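Tatiana Kopecký
Thread on chopsticks and the cup they live in. Sorting out the small kitchen at Histdale this month, one thing at a time. The pan cupboard was last week's thread.

The drawer under the kettle had become the place for every stick, spoon and straw that didn't fit in the proper tray. It's a shallow drawer, and anything longer than a fork ends up diagonal and jams it shut.

So the long stuff is coming out of the drawer and going upright into a cup on the table. Same idea as the spatula jar by the stove, which has worked fine since May.

First step is to put everything on the tablecloth and look at it. I do this on the table instead of the counter because sticks roll, and cloth slows them down.
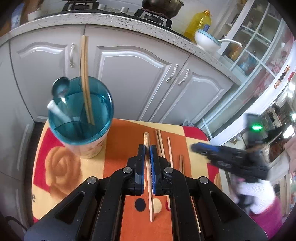

Wooden chopsticks get paired before they go anywhere. I go by length first, then by how thick the blunt end is, then by color. The light wooden ones are easy to mix up with each other. The thin pinkish one is obviously not part of that family, so it waits on the cloth until I find its partner or give up on it. A finished pair goes in the cup side by side, next to the spoon.

Thick end down or thick end up? I've gone back and forth on this. Blunt end down makes the cup steadier and you can see the tips. Tips down means you grab the part you hold and keep your fingers off the part that goes in your mouth.

Tips down for me. Vendula Vaněk does the opposite at her place and has a heavy stoneware jar, so steadiness isn't an issue for her whichever way they go.

Weight does matter with a light cup. Long sticks stand well above the rim, and if they all lean the same way the cup wants to go with them. Spread them around the rim. A metal spoon on the other side helps.

Don't fill it all the way either. If you have to hold the cup down with one hand to pull out a pair with the other, there's too much in it.

Someone will ask about drying. Wash, wipe, then lay the sticks on a towel overnight. Wood that goes into a closed-bottom cup damp will smell after a few days, and the bottom of the cup gets a dark ring that is a pain to scrub.

If you want to skip the towel step, get a holder with drain holes. Jelínek in Plisov had a wire one on the bottom shelf near the dish racks. I left it there. The gaps were wide enough for a thin stick to drop straight through. 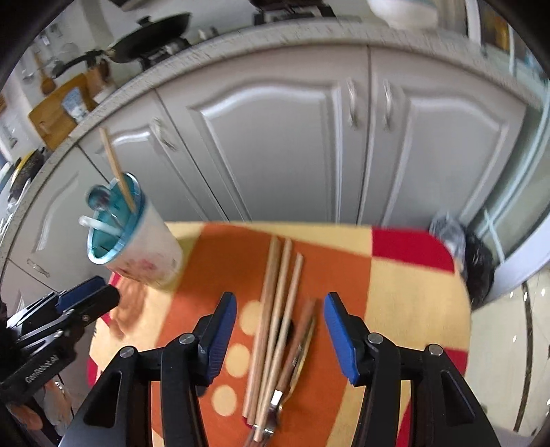 Singles are the real problem in any chopstick drawer. My rule is that a single gets one month in the cup. After that it becomes a plant stake or a thing for cleaning out the sink strainer. Marcela Ondrejka uses hers to stir paint.

Reddish-brown wood next to light wood does not make a pair, even when the length matches. I tried eating with a mixed set for a while. One was slicker than the other and noodles kept sliding off that side.

Spoons and forks: only the long-handled ones go in the cup. Short ones sink to the bottom and you end up tipping the whole thing out to reach them. Those stay in the tray with everything else.

Straws I'm less sure about. They're light and they do stand up fine, but they take up rim space and they get bent by the spoons. They might move to the drawer now that there's room in it.

Checking for splinters is worth the extra few minutes while it's all on the table. Run a dry paper towel down each stick toward the tip. If it catches, the stick goes. I used to sand them and oil them, and they were rough again in no time.

Same with any stick that has warped. Roll it on a flat surface with no cloth under it. A straight round one rolls evenly, a bent one wobbles. Square ones you have to sight down like a piece of lumber.

Barnabás Orbán asked under the last thread why I keep takeout chopsticks at all. Mostly I don't. The ones still in paper sleeves went into a bag for the picnic box — there were over 200 of them across the whole apartment, which tells you how often we order in. No new ones until those are gone.

Drawer update: it opens and closes. It now has the peeler, the can opener, the bottle brush and the rubber bands. I wiped it out and put the old liner back in, pattern side down, since the top was stained.

The cup stays on the table for now, toward the wall side where sleeves don't catch it. If it's in the way at dinner I'll move it next to the spatula jar.

Next is the lids. I have a box of them and a shelf of containers and not much overlap between the two. Marloes Dekker says to store every container with its lid on and accept the lost space. I'm going to try that on one shelf first.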